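Serra (student project)

Serra is a student robotics project run as an evening club at the Trusetti technical college. Started in March as a second-year course option, became a club when the course places ran out. Members work on two-armed robots and the everyday handling of objects: food, crockery, small tools. The name is also used for the club's yearly contest.

History

The first group had nine members and one borrowed workbench. Early work was done in simulation only, and the college report of the time calls the results "patchy". Moved to a larger hall the same year. A second group, Winanex, split off to work on wheeled robots and has since rejoined – the two still keep seperate budgets.

Activities

Sessions last two hours. Newcomers begin with wiring and safety, then go on to arm control. Each team keeps a written log of its attempts, good or bad, and the logs are shared at the end of term. By 2022-10-18 the shared archive held 634 entries, most of them on picking up and setting down. Soft foods are thought to be the hardest set, as they squash or tear. Plates come next.

Teams may change the hands and fingers as they like, so long as the change is written up. Tape and gloves are common, being cheap and quick to replace.

Contest

The Serra contest is open to teams from other colleges. Eight tasks, each scored by two judges, with a top mark of 200. Tasks are given out on the morning and teams get one practice run. Dropping an object loses marks but does not end the run. The Imitz prize goes to the best written log, whatever the team's score, and has twice gone to a team placed last. Entry is free but teams pay for there own travel.
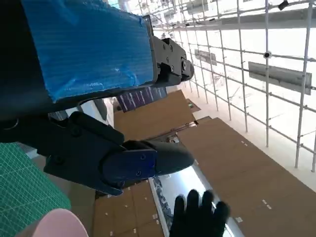
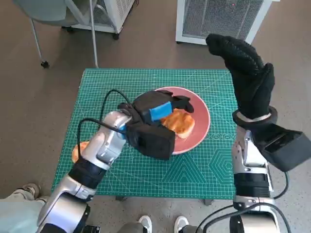

Club work at Serra. First picture: gripper with blue tape on the upper jaw. Second: gloved robotic hand on a piece of bread or pastry, cutting mat underneath.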